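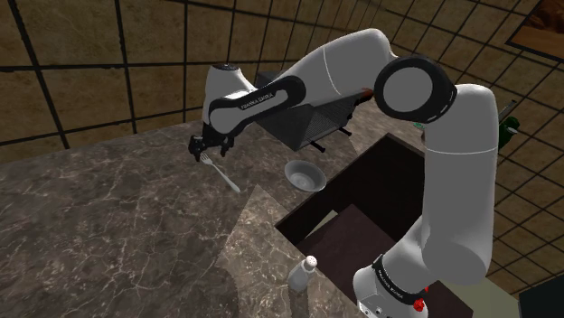 Jornness Host Family Kit, reviewed

Aug 7, 2024
By Zulema Leiva

I have run the homestay side of a small exchange program for long enough to own three different boxes of "cultural conversation cards." One of them has a card that says, in full, "Weather?" So when the Jornness kit arrived in June, in a carton big enough for a toaster oven, I made coffee and lowered my expectations.

The kit is meant for families who are about to take in a student from another country for a term. You get a family handbook, a student handbook, a deck of cards, a wall calendar with no year on it, and a login for the online part. The price is $220, and that covers one household. A second household costs another $220. I asked whether there was a program rate and was sent a link to the page where it says $220.

The good part first, and it is the student handbook. Whoever wrote it has lived in somebody else's house. It has a section on how to ask what the rules are when the family swears it doesn't have any, and a page on what to do when you hate dinner. It explains that "help yourself to anything" means the fruit and does not mean the good cheese. Benjamín Zúñiga, who stayed with us from Chile and came back this summer as a program assistant, read it on the bus and texted me a photo of the paragraph on showers with the word "FINALLY" under it. He had spent his first two weeks here trying to wash his hair in under four minutes on account of a joke my husband made.

The family handbook is a different animal. It is longer, it has more white space, and it is very worried about your feelings. Chapter 1 asks you to draw your values as a tree. I have met the families in our program. The Garrido household has three boys under ten and a dog with a heart condition, and they are not going to draw a tree. They want to know who calls the school when the kid is sick, and the answer to that is on page 36, in a box, in gray type.

Then the cards. There are 400 of them, sorted into four colors, and the colors are supposed to go from easy to brave. The blue ones are fine ("What does your family do when someone is late?" got us a good hour). The green ones are also fine. The orange ones start to sound like a job interview, and the red ones should be handled with tongs. I tried "Describe a time your culture was wrong" at a dinner with six people present and we all became extremely interested in the rice. Take the red cards out. Put them in a drawer. You can bring them out in spring, when everybody likes each other.

A word on the online part, which Jornness calls the Bridge. It's built on Avgate, so if your district already uses Avgate for sign-ups you will know the look, and also the feeling of being logged out while typing. The six short lessons are decent. Lesson 2, on silence, is better than decent: two people sit through a long pause and then each explains what they thought was going on, and they are both wrong. I'd pay for a whole season of that. The quizzes after each lesson can be passed by picking the longest answer, a skill our students brought with them from home.

Kwan-ho Leung tested the Korean version of the student handbook for me and says the translation is natural, apart from the chapter on chores, where it turns very formal, as if the dishwasher were a visiting official. Lindalva Brito went through the Portuguese and had no complaints, and Lindalva always has complaints. There is no Spanish family handbook at all, though there is a Spanish student one. Somebody at Jornness seems to believe that hosting is a thing done only in English. I wrote to them about it. Mohit Sandhu in their support office answered the same day, was very nice, and said it was "on the roadmap," a place where I assume it will meet a lot of my other requests.

How does it compare? The Nuluvwood binder, which we've used up to now, is cheaper and uglier and has every phone tree and permission form you could want. What it doesn't have is one sentence that a nervous sixteen-year-old would want to read. If I could staple the Jornness student book to the back of the Nuluvwood binder I'd be done shopping.

The calendar is nice - thick paper, big squares, holidays from a lot of places. Ours is up in the hallway and already has the orthodontist on it.

Who should buy it: a family hosting for the first time, with no program behind them and some evenings free. Who can skip it: any program with a coordinator who answers her phone. I answer mine, mostly, and I've ordered one kit for the office shelf. The student book gets lent out. The red cards are in the drawer with the takeout menus.

Three stars out of five, four if they ever sell the student handbook alone.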